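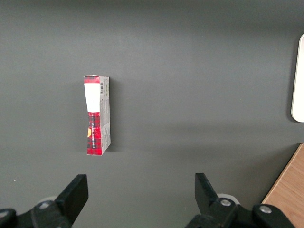

A plaid carton with its barcode still on the side.

Every home has a category of stuff too small to shelve and too nice to throw out. Little cartons, bottle caps, sample bottles, the tin the mints came in. I have spent most of July thinking about it, and I've come around to the view that small things deserve better furniture!

Start with the boxes. I love a good box, and a red and black tartan one is about as cheerful as cardboard gets. Stand it on end against a dark gray surface and it holds its own like a tiny building. Mine came home from a market in Nadisville, and it has outlasted whatever I bought it for. It keeps stamps now (22 of them, at last sorting) and a spare key.

Then there are trays, which I came to late and now push on all my friends. A tray tells you where things go. Set three odds and ends on a bare table and you have clutter; put them inside a rim and they look chosen. Costbridge, the secondhand hall by the river, usually has a stack near the door, and I have paid as little as five dollars for one. Go for pale and plain. Color shows up so well on it.

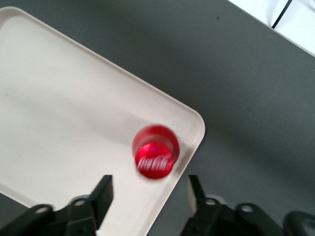

Bright red on off-white: a Coca-Cola cap on a plastic tray.

Bottle caps are where I lose people, I know. My aunt's kitchen on Kragh Street had a jar with 100 caps in it, and as kids we were allowed to tip them out and trade. I still can't pass up a good red one. The lettering is lovely, it costs nothing, and seven of them fit in the palm of my hand.

Which brings me to drawers. A small wooden cabinet on a tabletop is the best thing I know for a collection like this, because you can slide a whole drawer out, carry it to the window and poke through it with your coffee. 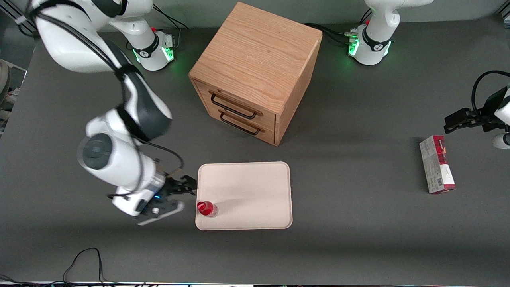 Leave a few pieces out on top or on the tray beside it, and change them when you get bored. I swap mine every couple of weeks, usually late at night when I should be in bed. The Tradness flea market opens at 7 in the morning, and I already have one drawer cleared.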